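When One Arm Goes Limp: Tracking Down a Dropped Joint on a Two-Arm Bench Cell

Posted by Killian Moulin, Jan 23, 2026

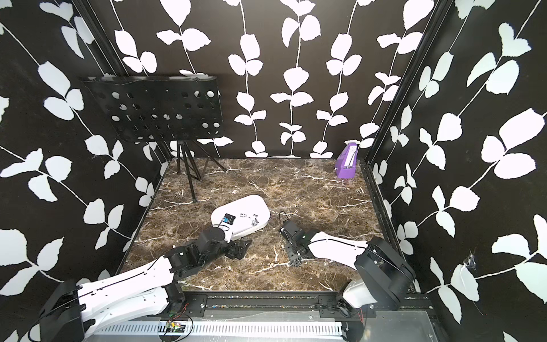 I put off writing this one for months, partly because the fault made me feel foolish and partly because I kept hoping somebody else would write it first. If you run a pair of arms on a shared rail and one of them has started to sag in the middle of a job for no reason you can see, pull up a chair, because I spent most of June on exactly that.

The log on our cell said "error 53, joint 4, no reply." The arm would hold its pose nicely, then the elbow would let go and the gripper would settle onto the floor panel. Then it might behave for the rest of the afternoon! I swapped the controller, I reinstalled the Lazaridis driver twice (please don't bother), and I said some unkind things about the motor. The trouble was a tired cable.

Before you touch anything

Lower both arms until the grippers are resting on the floor of the cell, then cut motor power at the supply. Stopping the program isn't enough. A joint that has dropped off the bus can come back while your fingers are in the elbow, and it will try to go where it was last told. Wait for the supply light to go out, and if someone else shares the bench, tell them what you're up to.

Step 1. Read the log backward

Start from the newest fault and scroll up. Mine held 287 of them, and every one came while the elbow was bending past the same angle. A fault that follows a pose usually points to wiring. If yours come at any angle, and mostly under load, check the supply voltage first.

Step 2. Do the wiggle test

With the power off, set a meter to continuity and clip it to both ends of the joint cable. Bend the elbow slowly by hand through its whole travel, and hold the forearm up with your other hand as you go. Listen for the beep to break up. Go slower than you think you need to; I missed it the first two times.

Step 3. Replace the cable and leave some slack

Cut the new piece long enough to make a soft loop at the joint when the arm is fully stretched. My old one had been tied down tight right beside the elbow, so all the bending happened in one short spot. Put the ties on the straight part of the link, and leave them loose enough to slide a little.

Step 4. Bring it back gently

Power up with the speed limit at its lowest and a hand on the stop button. Run the elbow alone, then the whole arm, and only then both arms together. I let ours go for 1000 bends before I trusted it with anything on the tray.

If the fault comes back after all that, try the connector on the motor side, which can look perfectly fine and still have a pin pushed back. Write to me with your log and I'll gladly take a look, though I can be slow to answer.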